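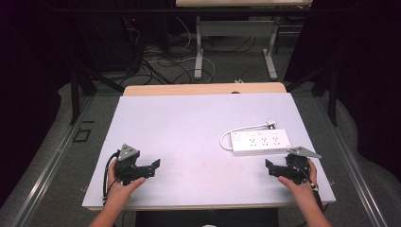
Sorting out the sockets in the back room has been on my list since August. The table in there is a light wooden one and I use it for everything, which means every charger in the house ends up on it. I've put a white board flat on top as a work surface, and the extension lead now sits on the right half of it. It's a white one with three outlets on the top, set out in a row. Three is plenty for what I do in there.

Before this I had an old six-way from Heleo under the table. I had to get down on my knees every time I wanted to plug something in. I am not doing that any more.

First job was finding out what was plugged into it. Lamp, radio, phone charger, the label printer, and two chargers for things I no longer own. Those two have gone in the recycling box at Cludthorpe tip, where they take small electricals on the left as you drive in.

Second job was the cable run. The wall socket is behind the bookcase, so I measured it properly this time. It came to 400 cm going round the skirting and I'd been getting by on a lead that was 23 cm short. That explains why it was always pulled tight across the doorway.

Cable clips came from Amegashie on Clivton Road. I got the flat ones with the sticky back and used 11 of them along the skirting. They hold well on gloss paint - less well on the bit of bare plaster by the door, so I've used a nail-in one there.

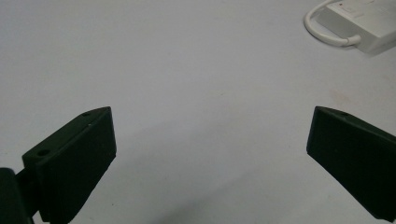
The board has marks on it and I've decided to leave them. I had a go at one with washing-up liquid and a sponge, then gave up. It's a work surface. If it gets really bad I'll turn it over.

Things I now keep plugged in: the lamp and the radio. The third outlet is for whatever I'm using that day. The label printer lives in the drawer until I need it, and that has cleared more space than anything else I've done.

Zakhar Bondarchuk asked under my last thread whether I'd screw the lead down to the board. No, I like to be able to move it. If it slides I'll try a strip of that rubber matting you put under rugs.

One thing I'd say to anyone doing the same - don't plug one extension into another. I did it for two winters with a fan heater on the end and the plug went brown. The heater has its own wall socket now.

Still to do: the box of loose cables under the window. I'll start another thread when I get to it.

Filed under: Home & DIY > Tidying up

Last updated: 31 March 2024

Contact | Back to top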